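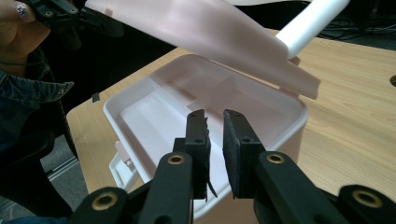 Von Lorenz Wallner
Aktualisiert am Freitag, 22. Mai 2020

Hausapotheke ausmisten: Was wirklich raus muss und was man sich sparen kann

Wer im Netz nach »Hausapotheke« sucht, bekommt vor allem Einkaufslisten. Zwanzig Positionen, davon die Hälfte Dinge, die bei mir in all den Jahren kein einziges Mal gebraucht wurden. Ich halte von diesen Listen wenig. Die meisten Haushalte haben zu viel und finden im Ernstfall das Pflaster nicht. Deshalb geht es in dieser Anleitung erst einmal ums Wegwerfen.

Man braucht einen freien Tisch, eine Box mit Deckel, einen wasserfesten Stift und einen Müllbeutel. Zeit: ein Abend, wenn man nicht bei jeder Packung ins Grübeln kommt.

Schritt 1: Alles zusammentragen

Badezimmer, Küche, Nachttisch, Handschuhfach, Reisetasche. Erst wenn alles auf einem Haufen liegt, merkt man, dass man dasselbe Nasenspray dreimal besitzt. Das Badezimmer ist übrigens trotz Spiegelschrank der schlechteste Platz, den man für Medikamente wählen kann: feucht und ständig wechselnd warm. Das steht in jedem Beipackzettel sinngemäß drin, und trotzdem hängt in fast jedem Bad so ein Schränkchen.

Schritt 2: Nach Datum sortieren

Ist das Verfallsdatum überschritten, kommt die Packung weg. Ja, ich kenne das Argument, dass vieles länger hält. Mag sein. Zu Hause kann das aber keiner prüfen, und bei Augentropfen oder Säften würde ich es auf keinen Fall ausprobieren. Angebrochene Flaschen haben ohnehin eine eigene, meist viel kürzere Frist. Wer das Anbruchdatum nicht draufgeschrieben hat, muss raten, und dann lieber weg damit.

Antibiotikareste gehören ebenfalls aussortiert, auch wenn sie noch haltbar sind. Die drei übrigen Tabletten vom letzten Mal sind keine Behandlung.
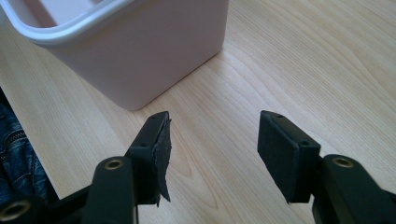
Lesezeit: 3 Minuten

Schritt 3: Richtig entsorgen

In den meisten Gemeinden dürfen alte Medikamente in den Restmüll, in manchen gibt es Sammelstellen. Ein Blick auf die Seite des örtlichen Entsorgers genügt. Viele Apotheken nehmen Reste an, verpflichtet sind sie in Deutschland nicht, also vorher fragen. Niemals in die Toilette oder ins Waschbecken kippen. Leere Schachteln und Beipackzettel gehen ins Altpapier.

Schritt 4: Entscheiden, was bleibt

Mein Mindestbestand ist kurz:

Pflaster in verschiedenen Größen, sterile Kompressen, zwei Mullbinden
Wunddesinfektion
Fieberthermometer, Pinzette, Verbandschere
ein Schmerz- und Fiebermittel, das alle im Haushalt vertragen (Kinder brauchen ein eigenes)
die Medikamente, die jemand regelmäßig nimmt
ein Zettel mit Giftnotruf und Hausarztnummer

Alles Weitere ist Geschmackssache. Kühlkompressen liegen bei uns im Kühlschrank. Fertig bestückte Sets überzeugen mich selten, weil man einen Haufen Kleinkram mitkauft und die brauchbaren Pflaster nach zwei aufgeschürften Knien alle sind. Meine Kollegin Hanne Lehtinen sieht das anders und schwört auf ihr Set. Sie hat aber auch keine Kinder im Haus.

Schritt 5: Einräumen

Teure Ordnungssysteme mit Einsätzen und Farbcodes kann man kaufen. Eine schlichte Kunststoffbox tut es genauso. Wichtiger ist, dass der Deckel ordentlich schließt und man sie mit einer Hand aus dem Regal bekommt. Verbandmaterial nach oben, Tabletten darunter, Beipackzettel immer in der Schachtel lassen. Umfüllen in hübsche Döschen sieht auf Fotos gut aus – im Alltag weiß nach drei Wochen keiner mehr, was drin ist.

Eine Schnalle am Deckel ist keine Kindersicherung, auch wenn manche Händler so tun. Mit kleinen Kindern im Haushalt kommt die Box in einen abschließbaren Schrank oder wenigstens sehr weit nach oben.
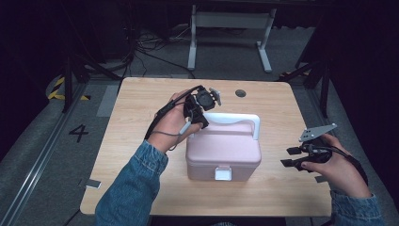 Schritt 6: Beschriften und Termin setzen

Auf einen Zettel im Deckel schreibe ich das früheste Verfallsdatum von allem, was in der Box liegt. Mehr Inventarliste braucht es nach meiner Erfahrung nicht, denn die langen Tabellen pflegt man genau einmal. Im Oktober, bevor die Erkältungen losgehen, schaue ich wieder hinein und ersetze, was fehlt. Bei Unsicherheiten zu einzelnen Mitteln hilft die Apotheke weiter, und dort ist die Auskunft auch kostenlos.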